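Home | Household | Textiles | Random article

Cleaning cloth

A cleaning cloth is a square of absorbent fabric kept for wiping, drying and, in most homes, being looked for. Common types are cotton terry and microfibre. The edges are hemmed, often in a paler thread, and a small white tag is sewn into the hem, where it is ignored until the cloth has already been through the wrong wash.

Colour coding is widely recommended and seldom survives a second household member. Reddish browns hide tea well - their chief advantage over white.

Folding

Writers disagree on method. Capucine Royer's Halvorsen household manual gives 18 folds for a square cloth, 17 of them unlikely to be attempted. All begin by spreading the cloth out, a stage at which ridges and turned corners are usual.

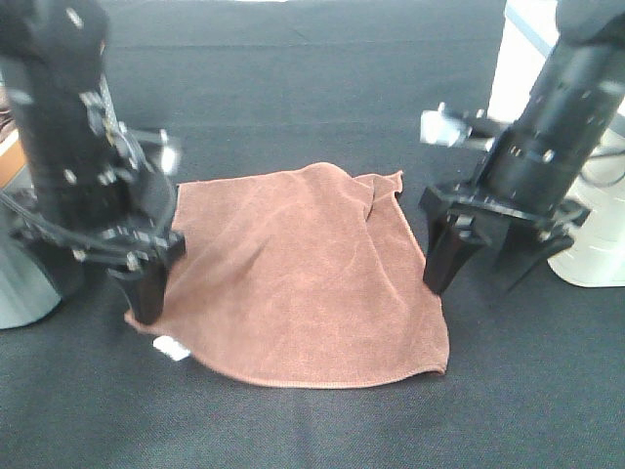
Thirds suit a narrow drawer, quarters a shelf. The ball, though undocumented, remains the dominant form under Australian sinks.

We use cookies. Accept | Manage

Contact | © Inilholm Reference | Back to top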